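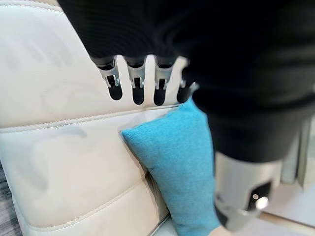 Wrist view: four fingers above a blue cushion against a white leather sofa.

Priven Wrist View Kit
Hand-mounted camera and soft-goods grasping package for four-finger hands

Overview

The Priven Wrist View Kit puts a small camera at the wrist of an articulated hand and records what the hand is working on from close up. It ships with the Stundow grasp model, trained on household soft goods: cushions, folded towels, throws, stuffed toys and bedding. The kit is meant for research labs that already own an arm and a four-finger hand and want a wrist-camera baseline they can run and modify.

The method behind it was developed by Lăcrămioara Vlad and Bonifacio Barrios at Gallagher. A short account of the work is given below, and the full technical note is included with every kit.

What the model does

Soft objects are hard to grasp from an overhead view. The arm covers the object during the last part of the approach, and a cushion leaning against a sofa back has edges that a fixed camera may never see. The wrist camera stays with the hand. As the fingertips come near the object, the model uses three things from the wrist image: where the fingertips are, where the nearest free edge or corner of the object is, and which surfaces behind it should not be gripped.

The output is a short sequence of wrist motions and finger closures. It is updated until contact is made, then held while the fingers close. There is no depth input.

The fingers are left in view on purpose. Early versions masked the hand out of the image, and the model then had trouble judging the last stretch before contact. With the fingertips visible, it can compare them directly with the edge of the object. Part of every image is lost to the hand and its cover, and the training set reflects that.

Working with a covered hand

Many labs put a fabric cover over the hand to keep lint out of the joints and to soften accidental contact with furniture. A cover changes what the camera sees. It can hang into view, it sits too close to be sharp, and it shifts between runs. Half of the training grasps were recorded with a dark knit cover on the hand and half without. If you use a light or patterned cover, plan on recording extra grasps of your own and running the adaptation script.

Results

The model was tested on 1,658 grasps in a furnished room at the Nundville site. The objects were 30 soft items, none of them used in training. Each item was placed on or against a sofa, an armchair, a bed or the floor.

A grasp was scored as a success if the object was lifted clear and held for 12 seconds. Grasps that also took hold of upholstery or bedding were scored as failures, even when the object came up.

The wrist-view model did better than the overhead baseline on every type of furniture. The gap was widest for items standing upright against a backrest and smallest for items lying flat on the floor, where the overhead camera has a clear view. Complete tables, including results by item, are in the technical note.

Known limits

Objects close in color to the surface behind them are still a weak point. White cushions on white upholstery were the worst case in testing.

Thin flat items, such as a single pillowcase laid on a sheet, often need a second attempt.

Bright reflections on smooth leather can be read as an edge. Lowering the room lights or fixing the camera exposure helps.

The model does not estimate weight. Heavy bolsters may slip after the lift.

In the box

Wrist camera with mounting ring
2 data cables
Calibration board
Dark knit hand cover
Stundow grasp model, with weights and training code
Technical note and setup guide

The arm, hand and control computer are not included.

Requirements

A four-finger hand with individually controlled fingers
A round wrist section with room for the mounting ring
A Linux computer with a supported graphics card
Joint position readings from the hand at the control rate listed in the setup guide

Calibration must be repeated whenever the mounting ring is moved. Changing the cover does not require a new calibration, but check that the fingertips are still in view before running.

Data and updates

The Nundville test recordings are available to kit owners on request. Each recording contains the wrist video, joint positions, commanded motions and the final score. The November recordings were made with an older camera firmware and are kept in a separate folder.

The current model was released on 14 December 2019. Kit owners receive model updates at no charge for as long as this version of the camera is supported.

Ordering

Kits are built to order. Include the make of your arm and hand and the outside diameter of the wrist section with your request so that the correct ring can be supplied. Replacement covers, rings and cables can be ordered separately.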